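Laundry Handling With a Humanoid: Final Project Report
Zdeňka Kolář, Group Erow
July 29, 2022

Our group picked laundry because it sounded easy to explain. I argued against it at the start and I still have doubts, so readers should know this report was written by the least convinced member of the team.
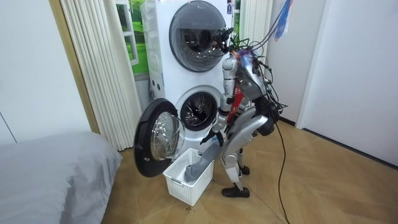

The original proposal promised a full cycle: pick clothes out of a basket, load the drum, close the door, start the machine, unload. By the second month we had cut that down to one piece of the job, moving a single garment between the basket and the open lower drum. Everything below is about that piece. When other groups say they have "done laundry," I would like to know which part they mean.

Setup

We worked in the bedroom set, with the basket on the floor in front of the stacked machines. The low basket matters more than we expected. The robot has to bend at the waist with its knees slightly flexed, and in that position the arm hangs between the camera in the head and the thing it is supposed to pick up. Raising the basket onto a stool would have helped a lot. We voted against it on the grounds that people keep baskets on the floor. I voted with the majority and regretted it most afternoons.

Control was by a person wearing the Mistero gloves for the first half of the project. The second half used a policy trained on what we had recorded. We logged 1323 attempts under glove control. Many of those are near copies of each other, same garment, same basket position, and I think the number makes our data look better than it is.

Results

We ran two test sets of 80 attempts each. In the first set the basket stayed where it had been during recording. The policy got the garment into the drum and let go of it 29 times. In the second set we moved the basket a hand's width to either side, and I stopped keeping a separate success figure after the first afternoon, when it was clear there was nothing worth plotting. The raw logs are in the Ekov folder for anyone who wants to check.

The common failures were dull ones. The fingers closed on the rim of the basket along with the cloth. Or the cloth came up and stayed hooked on a finger after the hand opened — we had scored some of these as successes early on and had to go back through the recordings and change them.

What I would not claim

The proposal, which was written for the De Graaf student award, says the system "adapts to household conditions." I asked for that sentence to come out of the final version and it is still in the poster. We tested in one room with one basket. The machine door was already open for every attempt. The clothes were small. A bedsheet was tried twice, outside the test sets, and both tries were stopped by hand.

Next steps

The project continues in September with a new group. My advice to them is to vary the basket position from the first recording, and to agree in writing what counts as a success before anyone scores a run. They should also budget time for the cables, which we kept having to move between attempts and never wrote into the schedule.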